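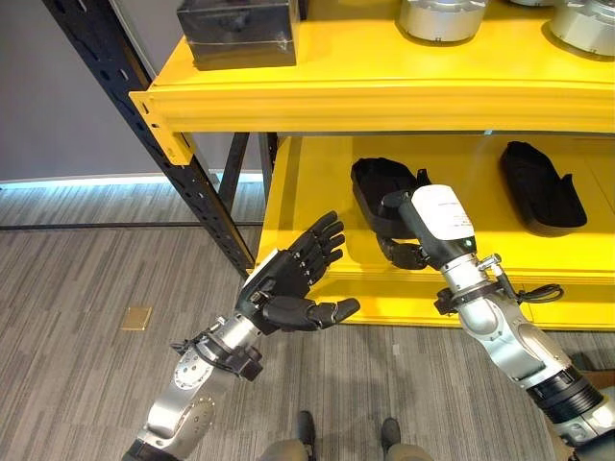
Okine hands at the yellow shelf, lower tier, black cases.

5 April 2021. Okine trial kit, shelf-to-bin

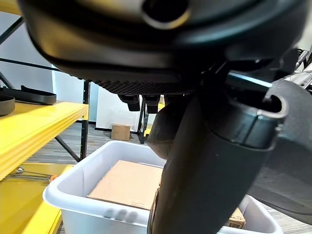
Clinar bench notes
Kept by the evaluation engineer, Dranden project

Okine's brochure promises "shelf to bin out of the box." The box took most of the morning. Manual is 146 pages, and the wrist clamp gets half of one. Torque for the clamp screw is given in a table that refers to another table.

Settings as left: grip force limit 900 (units not stated, have asked), hand speed 2, wrist camera exposure on manual. Auto exposure hunts every time the hand goes from the bright shelf lip to its own shadow. Sales calls this adaptive.

Soft cases: fingers want to go under, software wants to go over. Pinch from the side is the compromise for now. Round metal parts are next. The preset for them is called "Cylinder (easy)." We'll see.

Bin work: the wrist view loses a good piece of the bin behind the finger, so don't trust it alone for the final drop. Use the head view and cross-check. Dağdelen's quote for their kit had a second wrist camera as an extra, which I laughed at in August. Laughing less.

Logged almost 171 minutes of arm time before I stopped to write this up. 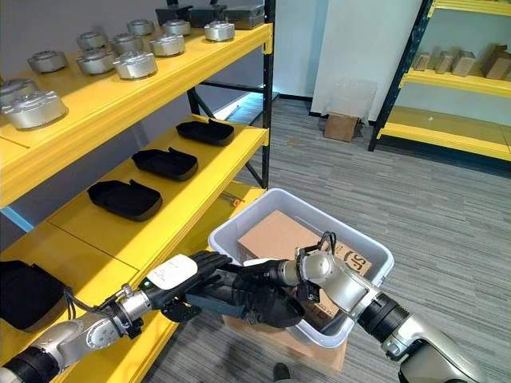
Still to do

Ask Okine about the units again.
Try the cylinder preset at speed 2 before anyone gets brave.
Find the other table.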